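Gulia Study Room, Refurbishment of Work Tables
Progress report for Ms. Hannelore Seidel, Gruvelex
Prepared by Jae-in Cha, January 19, 2019 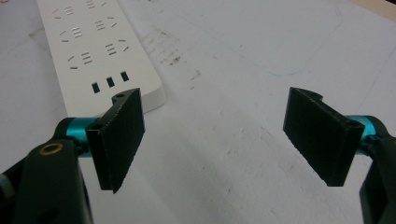

1. Work done in this period

We have now power on the first 4 tables. Each table received one white power strip with six sockets, and the students can plug in their laptops without going to the wall. Henrik Rathjen checked the cables together with me and we replaced 2 of them, which were too short for the new position of the tables.

2. Condition of the table tops

The tops are still the old white ones. They have scuffs and scratches, and on one there are dark brownish smudges next to the strip and a thin blue line, like from a pen or pencil. Yolanda Moya tried a mild cleaner on another table and the result was acceptable. We would like to clean all tops before we decide about painting.

3. Costs

Until today we have spent over 40 percent of the grant. The second invoice from Jostik did not arrive yet, so it is not included.

4. Open points

The strips are not fixed to the tables. Anneliese Sperling asks if we may screw them down, or if you prefer a solution with clamps. Please let us know your opinion.

5. Next steps

Cleaning of the tops, then the remaining 3 tables. We expect to finish in April.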